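Tista is a clothing care and alterations business. We mend, hem, reline and re-button work clothes, and we teach people how to look after what they already own. We've been doing it from the same building on Nerkby Lane since the shop opened as a two-machine hemming counter.

## How we started

Justinas Lapiņa trained as a shirtmaker and spent his first years in the trade fixing collars for a hotel laundry. He opened Tista after he noticed how many good shirts were being thrown out over a frayed cuff or a missing button. The first customers were office workers from the two towers across the road. Most of them wanted trousers taken up before a job interview, and plenty still do.

The name was his grandmother's nickname for her sewing box.

## What we do

- Hems, cuffs and waistbands on trousers and skirts
- Collar turning and cuff replacement on shirts
- Relining of coats and blazers
- Knitwear repair, including moth holes and pulled threads
- De-pilling and reshaping of wool and cashmere
- Colour matching for buttons and thread

We don't do wedding dresses or leather. For leather we send people to Stankevičius, two doors down, who also resole shoes.
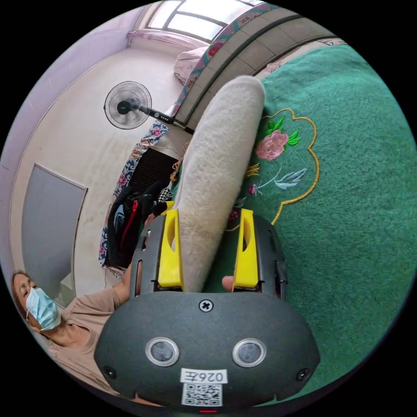

*A long, fuzzy beige piece held between yellow gripper fingers.*

## The workroom

The workroom is behind the counter and takes up most of the ground floor. We keep 3,000 spools of thread, sorted by colour and then by weight, and 800 kinds of button. If yours is a grey four-hole shirt button, we have it. Odd ones can take a week to come in.

Last year we finished 2,110 repairs. Shirts were the biggest group, followed by trousers, then winter coats. Every garment is tagged at the counter, checked for stains and loose seams, and looked over again before it goes back on the rail. If we find something you didn't mention, we'll call before doing any work on it.

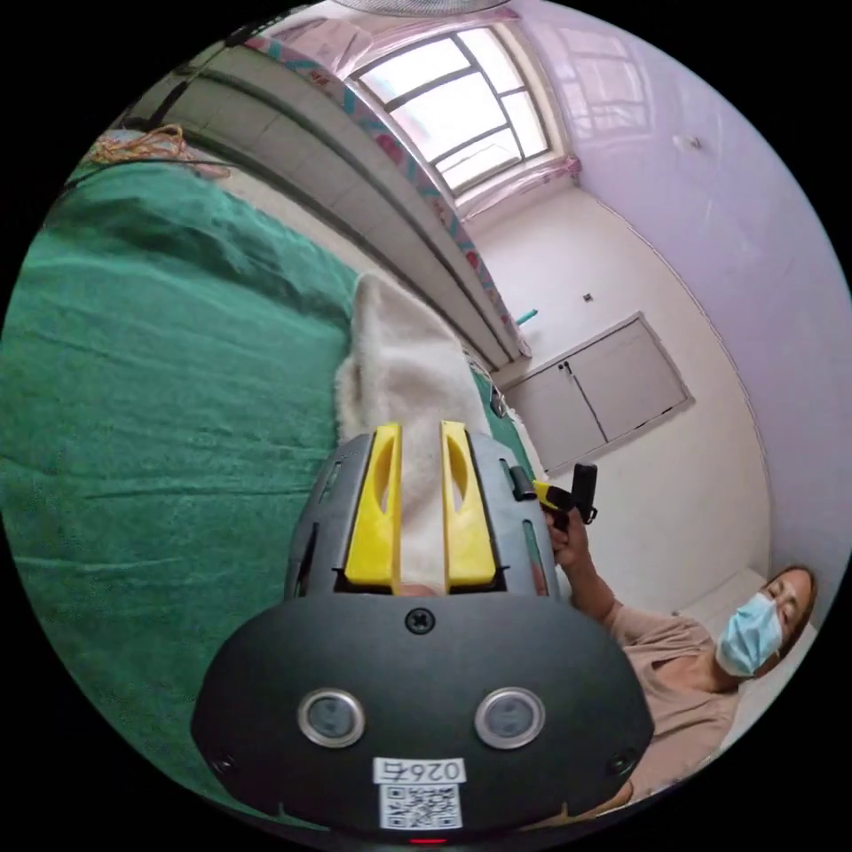
Most jobs are ready in five working days. Coats take longer, especially in the weeks before winter when everyone pulls theirs out of the cupboard at once. If you know yours needs a lining, bring it in while the weather is still warm.

## Classes

We run a small evening program called Vinuvari, held upstairs from 6:30 p.m. The basic course covers sewing on a button properly, fixing a dropped hem, ironing a shirt and storing wool over summer. There's a second course on knitwear for people who have done the first. Places are limited to eight and we supply needles and thread. Bring something of your own to mend.

Classes break for July and start up again the month after.

## Prices and guarantee

Button replacement starts at four dollars and a plain trouser hem is $30. Everything else is quoted at the counter once we've seen the garment. We stand behind our stitching for a year. If a seam we've sewn comes undone in that time, bring it back with the ticket and we'll redo it at no charge.

## Finding us

The door is on the lane side of the building, beside the bike racks. There's one step up and a bell if you need a hand with it. We open at 8 a.m. so you can drop things off on the way to work, and finished orders can be picked up until 6 p.m.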